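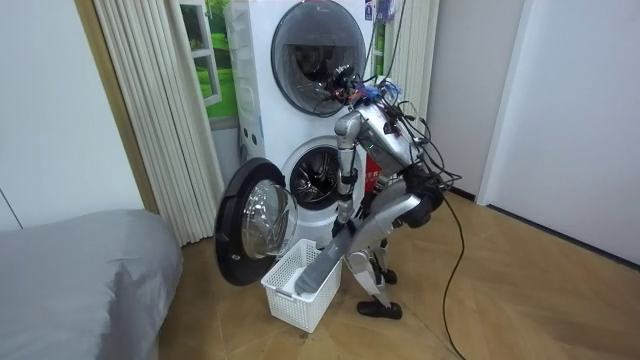 Wärmepumpentrockner auf Waschmaschine: Kondensat in den Siphon der Maschine einleiten?

Forum Haushaltstechnik > Waschen und Trocknen > Anschluss und Installation

Gestellt von kellerabteil_27
Stichworte: Kondensatablauf, Waschturm, Siphon, Rückstau

Ich habe einen Wärmepumpentrockner mit Zwischenbaurahmen auf die Waschmaschine gesetzt und möchte den Kondensatbehälter nicht mehr von Hand leeren. Das Gerät hat auf der Rückseite einen Stutzen für einen externen Ablaufschlauch, der Schlauch lag bei. In der Wand gibt es nur einen Unterputzsiphon mit einem Anschluss, der bereits durch die Waschmaschine belegt ist. Die Mitte des Siphons liegt bei 500 mm über Fertigfußboden, der Stutzen am Trockner bei 122 cm.

Meine Überlegung: ein Y-Stück direkt vor dem Siphon, daran der Ablaufschlauch der Waschmaschine und der dünne Kondensatschlauch. Der Installateur von Sirnau, der die Wohnung ausgebaut hat, rät am Telefon davon ab, ohne einen Grund zu nennen. In der Anleitung des Trockners steht nur, dass der Schlauch »rückstaufrei« anzuschließen ist. Was ist damit konkret gemeint, und reicht ein Y-Stück? Der Zwischenbaurahmen ist von Tirnance, falls das für die Schlauchführung eine Rolle spielt.

schlauchschelle
beste Antwort, 7 Stimmen

Ein einfaches Y-Stück reicht nicht. Die Laugenpumpe der Waschmaschine fördert gegen einen gewissen Druck, die Kondensatpumpe des Trockners ist deutlich schwächer. Sobald die Waschmaschine abpumpt, steht im Y-Stück Druck an, und das Abwasser nimmt jeden offenen Weg, also auch den dünnen Schlauch nach oben. Der Höhenunterschied hilft, ist aber keine Absicherung. Ist der Siphon durch Flusen verengt, steigt die Lauge im Kondensatschlauch weiter an und kann im ungünstigen Fall die Bodenwanne des Trockners erreichen. Dort hat sie nichts zu suchen, weder am Schwimmerschalter noch am Wärmetauscher.

Rückstaufrei heißt, dass Wasser aus der Abwasserleitung nicht in das Gerät zurückgelangen kann. Dafür gibt es drei Wege:

1. Unterputzsiphon mit zwei getrennten Anschlüssen. Sauberste Lösung. Bei vielen Modellen lässt sich der Einsatz tauschen, ohne die Wand zu öffnen. Vorher die Baureihe des vorhandenen Einbaukastens ermitteln, die Einsätze sind zwischen den Herstellern nicht austauschbar.

2. Rückschlagventil im Kondensatschlauch, unmittelbar vor der Zusammenführung. Passenden Innendurchmesser wählen und auf die Pfeilrichtung achten. Das Ventil muss einen niedrigen Öffnungsdruck haben, sonst schafft es die Kondensatpumpe nicht. Einmal im Jahr ausbauen und spülen.

3. Freier Auslauf in ein Ausguss- oder Waschbecken. Das Schlauchende darf nicht in stehendes Wasser eintauchen, sonst kann nach dem Abschalten der Pumpe Wasser zurückgesaugt werden. Schlauch gegen Herausrutschen sichern.

Zur Schlauchführung: keine durchhängende Schlaufe unterhalb der Siphonhöhe, keine Knicke beim Zurückschieben des Turms. Der Kondensatschlauch sollte nicht zwischen Zwischenbaurahmen und Gehäuse eingeklemmt sein. Die Waschmaschine vibriert beim Schleudern, an scharfen Blechkanten scheuert der Schlauch durch. Ein Stück Kantenschutz genügt.

Nach der Montage eine Dichtheitsprüfung: Waschmaschine mit Wasser füllen lassen, Programm »Abpumpen« starten und den Kondensatschlauch oben am Trockner abgezogen in ein Gefäß halten. Kommt dort etwas an, ist der Anschluss nicht rückstaufrei.

waschkueche_sued
2 Stimmen

Habe es seit Jahren mit normalem Y-Stück, läuft. Schelle drauf und gut.

Kommentar von schlauchschelle: Bei freiem Siphon läuft es auch. Der Fehlerfall ist der zugesetzte Siphon, und der kommt im Betrieb irgendwann.

muffe_dn40
4 Stimmen

Ergänzung zu Punkt 1: Von Mulldale gibt es einen Doppelanschluss, der auf einen vorhandenen Siphon mit Überwurfmutter geschraubt wird und im kleineren Abgang bereits eine Rückschlagklappe enthält. Baut allerdings tief. Vor dem Kauf messen, wie viel Platz zwischen Wand und Geräterückseite bleibt, im Nischeneinbau wird das schnell eng. Von Baxter kenne ich ein ähnliches Teil mit Winkelabgang nach unten, das flacher ist, dort muss die Klappe aber separat bestellt werden.

Außerdem vor dem ersten Betrieb prüfen, ob am Trockner der Schlauch vom internen Behälter auf den externen Ablauf umgesteckt werden muss. Bei meinem Gerät sitzen beide Stutzen nebeneinander. Wird das vergessen, füllt sich weiterhin der Behälter und der externe Schlauch bleibt trocken.

Kommentar von kellerabteil_27: Danke. Der Einbaukasten lässt den Einsatz mit zwei Anschlüssen zu, ich tausche ihn im Oktober. Bis dahin bleibt es beim Behälter.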